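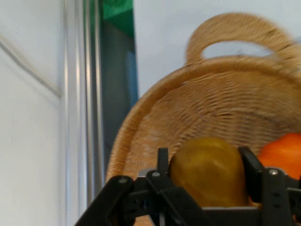 Yellow fruit, orange fruit and a wicker basket.

Pundgate Fruit Names

A word list of everyday fruit names as people write them on shopping lists, market signs and recipe cards, matched to a single standard name for each fruit.

Version 3. Maintained by Rami Sleiman.

What is in it

The list has 2,451 written forms that map to 238 standard names. A written form is any spelling or wording that turned up in the source material, including plurals, short forms and common misspellings. "Clementine," "clementines," "clemintine" and "clems" are four written forms with one standard name.

Only fresh whole fruit is covered. Dried fruit, juice, jam and canned fruit are left out, with the exception of raisins and prunes, which were in version 1 and which too many people had already built on by the time I wanted to remove them. Nuts are out. Tomatoes, cucumbers and squash are out. Rhubarb is in, and I don't plan to change that.

Files

names.csv has the standard names, one per row.
forms.csv has the written forms, each with the ID of its standard name.
unclear.csv has forms that could mean more than one fruit.
changes.txt is the list of edits by version.

All files are UTF-8 with Unix line endings. The separator is a comma and text fields are quoted.

Columns in forms.csv

form_id: a number, never reused.
form: the text as written, in lower case.
name_id: points to names.csv.
source: P, F or D (see Sources).
kind: plural, short, misspelled, regional or plain.
note: free text, mostly empty.

Sources

P is the Plemance recipe card collection. The cards are typed and handwritten, and most are from home kitchens. I typed in the fruit words myself and left the rest of each card alone.

F is the search log from Fukance, a grocery ordering site that has since closed. The log came to me as a plain list of search words with no customer details, no times and no order numbers. It is the source of nearly all the misspellings.

D is the set of price signs from the Delić produce stand, copied down over one season. It is the smallest source and the best one for regional names.

If a form showed up in more than one source, the source column gives the first one I found it in. I know this loses information. Version 1 was a spreadsheet with no room for more, and I never went back over the cards.

How forms were matched

I went through the forms by hand. Plain plurals were matched with a short script and then read over. Anything I was unsure of went into unclear.csv, which now has 211 rows. Typical entries are "mandarin," "plum tomato plum," "green ones" and "yellow melon." Some of these could be settled by looking at what else was on the same card, but I only did that where the card named a variety.

Accents are kept where the source had them. "Acai" and "açaí" are separate forms.

Lemons, limes and citrons

The citrus section was redone for this version. Earlier versions had Key lime under lime, and Meyer lemon under lemon. Both now have their own standard names. "Sweet lime" and "sweet lemon" were used for the same fruit in one source and for two different fruits in another, so both are in unclear.csv. If your code depended on the old grouping, the column parent_id in names.csv gives you the older, wider name.

Known problems

Apples and pears are much better covered than tropical fruit. Names from outside North America are thin.

Some 76 forms marked "misspelled" are probably correct spellings in another language. I have fixed the ones I could check. "Banane" was the most obvious.

The kind column allows one value only, so a misspelled plural is marked as misspelled.

There are no counts of how often a form appeared. Please don't use the list to say anything about which fruits are popular.

Using it

The list works well for cleaning up typed shopping lists and for matching recipe ingredients to a store catalog. Put both sides in lower case and strip the spaces at the ends before you look anything up. Check unclear.csv first, then forms.csv. A form never appears in both.

It has no nutrition data, prices, seasons or Latin names. Latin names were requested twice and I may add them for the citrus section first.

Corrections

Open an issue with the form, the standard name you think it should have and where you saw it written. One form per line is easiest for me. I go through the open issues in February and make one release after that. Broken files get fixed sooner.

License

Free to use and change, including for paid work. Please keep the name Pundgate Fruit Names and the version number with any copy you pass on.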